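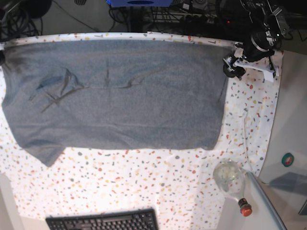 Stop grading the fold

Everyone wants the folded shirt. Reviewers want it, the people with the money want it, the video needs it. And then the number in the paper is a yes or a no taken at the very end, shirt folded, shirt not folded, and everything the arms did to get there gets tossed.

I think that's a bad way to score cloth work and I've thought so since May, when Hinata Nomura sent me the Oteck logs. 643 episodes, two arms, gray tee. Scored the usual way, and the two policies she was comparing came out level. Dead level. So the writeup was going to say no difference.

I watched them at double speed over a long evening. There was a difference. One policy took hold of the cloth once and got on with it. The other one pinched, let go, pinched again, up to 6 times on the same corner, and then got a decent fold anyway. Same score!

What I'd score instead is the hold. Do both grippers have the fabric at its ends, is the band straight between them, did they get there on the first try. You can read that off the overhead view without any fancy metric.

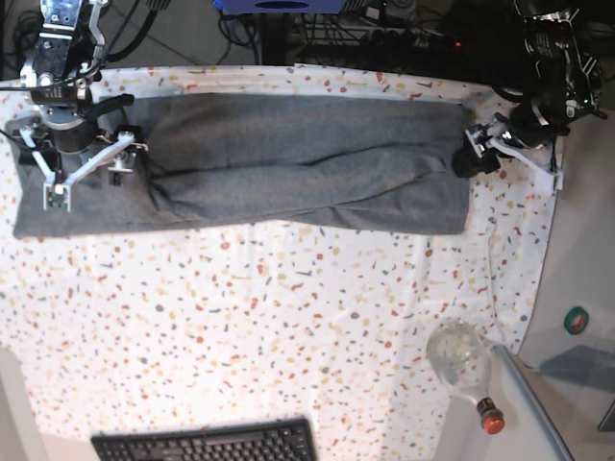
The wrist view is where the argument is

Overhead tells you where the arms are. It tells you very little about the pinch, becuase the jaws hide it. Toivo Laaksonen disagrees with me here, he thinks wrist cameras are mostly blur and storage cost, and sure, plenty of what comes off them during a fast move is smeared. Speckles turn into dashes. I still want it.

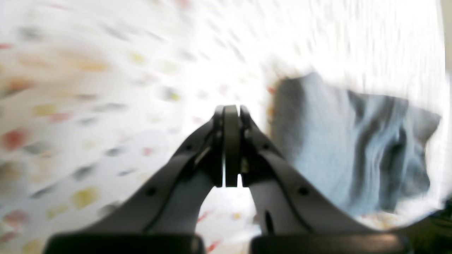
Blur or no blur, the fingers hold still in that view, and the fingers are what I'm asking about. Open or closed, something between them or nothing. A person can label that in a second. Vilja Vainio's labeling pass had 2 people going over the same clips and they hardly ever argued over closed-and-empty. They argued plenty over "is this a good fold", which is the label we all train on and quote. Think about that for a bit.

The pushback I get from the Kabbaj side is that grasp labels are a proxy and the customer buys folds. Fine. Report both. Fold rate in one column, regrasps per episode in the next. Costs a row of work in the eval script. Impi Pelkonen has done it for the last 6 runs at Ornier and her tables are the only ones I trust right now, partly because she leaves the ugly numbers in.

Would this slow people down? A little, yes. Good.
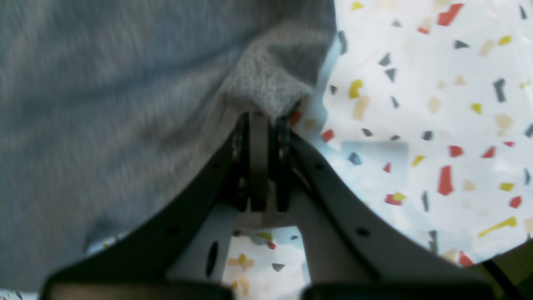
Wrist view: gray knit pinched up into a tuft at the fingertips.

Hilkka Heinonen asked me what threshold I'd set, how many regrasps is too many. Don't know yet. Publish the counts first and we can fight over the treshold after.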